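Getero Adds Pump Replacement and Yield Testing for Private Wells in the Javier Valley

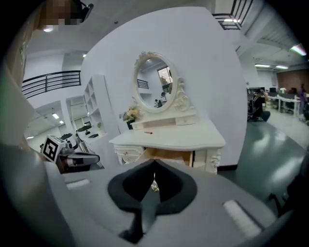 Low water pressure is the complaint that leads most well owners to call, according to Ariel Lumanlan, and in many cases the well itself is sound while the pump, the pressure tank or the drop pipe is at fault. Lumanlan said the new service is meant to separate those causes before any equipment is ordered.

Getero will begin taking pump replacement and yield testing orders in April for residential and small agricultural wells in the Javier Valley and the Manari district. Until now the company's work in both areas was limited to drilling and casing repair.

Each order starts with a site visit. The technician records the static water level, checks voltage and amperage at the control box, and reads the cut-in and cut-out pressure at the switch. If the readings point to a surface fault, such as a failed switch or a waterlogged tank, the repair is quoted separately and the pump stays in the well.

Where the pump has to come out, a hoist truck is used. The truck is rated for pump settings down to 800 feet and needs a clear approach 19 feet wide. Overhead lines near the wellhead must be reported when the visit is booked. Drop pipe, torque arrestors and submersible cable are inspected as they come up, and damaged sections are replaced by length. The well is disinfected after the new pump is set, and the owner is told when the lines can be flushed.

Yield testing is offered with a pump replacement or as a separate order. The well is pumped at a constant rate for four hours while drawdown is logged, then recovery is measured until the water level returns to 50 percent of the original drawdown or two hours have passed. The owner receives a written report with the pumping rate, the drawdown curve and a recommended pump size. The report does not cover water quality. Samples for bacteria and nitrate can be drawn during the same visit and are billed at the laboratory's rate.

Wells drilled by other contractors are accepted. Owners should have the original well log on hand if one exists – depth, casing diameter and screen interval are the entries needed. Wells with no log can still be serviced, but a depth sounding is added to the order.

Replacement pumps are supplied through the Zitedov parts yard, which stocks motors from one-half to five horsepower. Larger motors are ordered on request and take up to 28 days. Scheduling is handled by the Getero field office from 7 a.m.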